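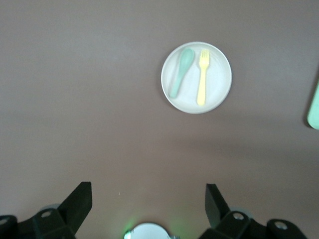 Wikwood Opens Pre-Orders for Etim Tableware Line

Round plate, spoon and fork sold together or as separate pieces; first deliveries planned for September

LIKAU - Wikwood, the tableware division of Prorneo, today opened pre-orders for Etim, a line of everyday dishes and utensils for home kitchens, child care centers and small cafeterias. The line launches with a round white plate, a spoon in pale mint green and a fork in pale yellow.

The Etim plate has a flat inner well and a slightly raised rim. The well is wide enough for a spoon and fork to lie side by side on it, so a place setting can be carried to the table in one hand. The fork has four short tines and a flat handle with a rounded end. The spoon has a rounded oval bowl and a tapering handle.

All utensils in the line are molded in one piece and colored through the full thickness of the material. Color is assigned by utensil type. Spoons are green and forks are yellow in every set, and the colors will stay fixed for replacement orders.

"Most of our customers sort utensils by hand after washing," said Jarmila Kuruc, product manager at Wikwood. "With one color per type, the sorting goes faster and a missing piece is easier to spot. We kept the plate white so both colors can be read against it."

Before release, Wikwood placed trial sets in 18 child care centers and community kitchens in the Likau area. Staff used the sets at regular meals and returned written comments. A total of 1,270 comment sheets came back. The most frequent request was for a wider fork handle, and the handle was revised before the production molds were cut.

"The first version turned in the hand when a child pressed down on it," said Efe Garba, who led the design work. "We flattened the handle and left the head alone - the tines had tested well."

Etim will be sold in sets of eight, each set made up of eight plates, eight spoons and eight forks. Single pieces can be ordered in any quantity. Plates and utensils are rated for the top and bottom racks of household dishwashers. The utensils are not intended for use in ovens or on cooking surfaces.

An opening production run of 1,578 sets is scheduled for August. Orders will be filled in the order received. A matching bowl is in development, and Wikwood expects to show it to retail buyers in January.

Sample requests from retailers and food service buyers should be sent in writing to Damilola Okafor, trade sales, Wikwood.

About Wikwood
Wikwood designs and supplies tableware for homes and group dining. It is a division of Prorneo, with offices and a warehouse in Likau.

Press contact
Zainab Osagie, Communications, Prorneo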